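**Progress report, second reporting period**
**Project:** Assisted portioning at the Stokwood central kitchen
**Submitted by:** Sakda Hemmin, Project Lead, Rumska Catering Services
**Submitted to:** Witent Fund for Workplace Change
**Period covered:** November through March

## 1. Summary of the period

The project continues to test whether a robot arm can take over part of the cold portioning work at Stokwood, and what that does to the jobs of the people on the line. During the period the arm moved from supervised trials in the side room to limited use during the afternoon shift. It handles the transfer of small sealed tubs from the filling bench to the trays. Filling, weighing and final checks remain with staff.

The project is on schedule for two of its three work packages. The third, which covers training and new job descriptions, is behind, and the revised dates are set out in Section 6. Spending is within the approved budget. No change to the total award is requested.

## 2. Background to the work

Members of the Fund who joined after the award was made may find a short account useful. Stokwood prepares cold meals for schools and day centers in the surrounding towns. Portioning has been done by hand since the kitchen opened. It is repetitive work done standing, in a cool room, and it has been the main source of wrist and shoulder complaints in our occupational health records. It has also been the hardest post to fill.

The application made two commitments. The first was that no employee would lose hours as a result of the project. The second was that the staff who do the work would have a formal say in which tasks were handed over and which were kept. Both commitments remain in force, and this report is organized around them.

## 3. Progress by work package

### 3.1 Technical installation

The arm was installed and accepted before the start of the period. Work since then has concerned the handling of tubs with soft lids, which deform when gripped too firmly. The supplier, Noh, provided revised settings in January and sent a technician to Stokwood twice to adjust them with our maintenance staff.

The target agreed with the Fund was 400 tubs transferred in a shift without a stop that required an operator. This was reached for the first time in February, on a day when only one tub size was in use. On days with mixed sizes the result is lower and varies a good deal. We do not regard the target as met until it has been reached on an ordinary mixed shift, and we will report on that basis.

Most stops fall into a few kinds. Tubs placed at an angle on the filling bench are picked up badly or missed. Condensation on the lids affects how the cameras detect the edge. A smaller number of stops were caused by trays pushed out of position as carts passed. Maintenance has fitted a raised guide along the bench, which has reduced the first kind. Condensation is still being studied, and we have begun keeping the lids at room temperature until they are needed.

### 3.2 Task review with staff

Three review meetings were held with portioning staff, all during paid hours. At the first, staff went through the full sequence of tasks and marked those they would be glad to give up, those they wished to keep, and those they were unsure of. Tub transfer was placed in the first group by all present. Filling was placed in the third. Several long-serving staff pointed out that they adjust the filling by eye and feel when a salad is wetter or drier than usual, and that this knowledge is not written down in any recipe.

On the basis of that discussion, a plan to trial automated filling in the spring has been withdrawn. The supplier was informed and raised no objection.

The second meeting dealt with pace. Staff on the afternoon shift reported that when the arm was running well they felt pushed to fill faster in order to keep it supplied. This was a fair complaint. The arm had been set to a fixed rate during acceptance testing and the setting had been left unchanged. It now waits for tubs to arrive, and the person at the filling bench has a pause control within reach. The supervisor may not ask staff to stop using it. Feedback at the third meeting was that the change had helped, although two people said that they still find the waiting arm a distraction.

### 3.3 Training and new roles

The application proposed a new role, line technician (portioning), open to existing portioning staff only. The role includes starting and stopping the arm, clearing stops, keeping the stop log, changing settings between tub sizes, and daily inspection of the gripper. It carries a higher grade.

Three employees were appointed to the role on a trial basis. Two have completed the first part of the training. The third has paused for family reasons and will resume in the next period. The training takes place in the side room at Stokwood, where the arm's camera views can be followed on a laptop beside the work area. Trainees practice with empty tubs before they work on the line.

The delay in this work package has two causes. The supplier's training material assumed a background in maintenance and had to be largely rewritten. In addition, the kitchen was short of staff in December and January, and trainees were called back to the line on days when they should have been in training. The second cause was within our control. Training days are now entered in the rota as absences that cannot be recalled without the approval of the Project Lead.

## 4. Effects on staff

### 4.1 Hours and posts

No employee has lost contracted hours. One portioning post became vacant when its holder retired and has been filled at the same hours. Sunday preparation shifts, which are paid at a premium and valued by a number of staff, were not included in the project and are unchanged. A rumor that they would be reduced circulated in February, and a written statement was issued to all staff and posted in the break room.

### 4.2 Physical strain

It is too early to draw conclusions from the health records. In the short survey used at each review meeting, staff on the afternoon shift reported less discomfort in the wrist at the end of the day than they did before the arm was in use. They reported no change in the shoulders or lower back. Our occupational health adviser notes that standing time has not been reduced, and has suggested height-adjustable stools at the filling bench. These are being priced.

### 4.3 Working together

The review meetings raised one matter that was not foreseen in the application. Tub transfer was previously done by a second person standing opposite the filler, and the two would talk. With the arm in that position, the filler works alone for long stretches. Staff described the shift as quieter and, in some cases, longer. Management takes this seriously. From April the filling benches will be moved so that fillers face one another, with the arm at the end. The move requires new power outlets, the cost of which can be met from the equipment line.

## 5. Inspection and hygiene

Gripper inspection is now part of the line technician's daily duties. At the start of each shift the technician opens the gripper fully, checks the fingertip pads for wear, and looks over the finger links and pivots for residue or looseness. The check is signed in the log. Worn pads are replaced from stock held at Stokwood.
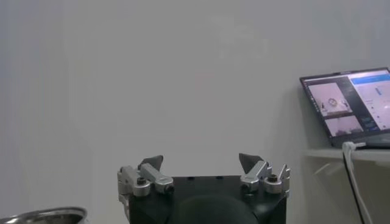 *Figure 1. Gripper in the open position, with the laptop showing camera-like views at right.*

Cleaning remains the responsibility of the existing hygiene team, who have received separate instruction on which parts may be wiped and which may be removed. The team asked for the written procedure to be shortened to a single page, and this has been done. It is available in the languages most used in the kitchen.

One hygiene incident was recorded. A cleaning cloth was left near the arm at the end of a shift and was found by the technician during the morning check. No food was affected. The closing checklist has been amended.

Cable routing in the side room will be reviewed together with the new power outlets, so that both can be done in one visit by the electrician.

## 6. Revised schedule

| Activity | Original date | Revised date |
|---|---|---|
| Mixed-size target reached | March | May |
| First two technicians confirmed in grade | March | April |
| Third technician completes training | April | July |
| Benches moved | Not planned | April |
| Extension to morning shift | May | To be decided after the June review |

Extension to the morning shift will be put to the staff concerned before any date is set. Morning staff have so far seen the arm only in demonstrations, and their work includes a wider range of tub sizes.

## 7. Budget

Equipment spending is slightly under plan. Training spending is well under plan for the reasons given in Section 3.3 and is expected to recover in the next period. Paid time for review meetings has exceeded its allocation, as staff asked for longer sessions than were budgeted. We request permission to move part of the equipment underspend to this line. The amount falls within the limit for transfers set out in the grant agreement, and a separate form is attached.

## 8. Points on which the Fund's view is requested

1. Whether the Fund agrees to the withdrawal of the automated filling trial, which was listed as an optional activity in the application.
2. Whether the transfer described in Section 7 may be made before the start of the next period.
3. Whether the Fund's representative wishes to attend the June review at Stokwood. Portioning staff have said they would welcome this, provided that part of the meeting is held without managers or visitors present.

The next report will be submitted at the close of the third reporting period and will include the full stop log and the survey results for both shifts.

Sakda Hemmin
Project Lead, Rumska Catering Services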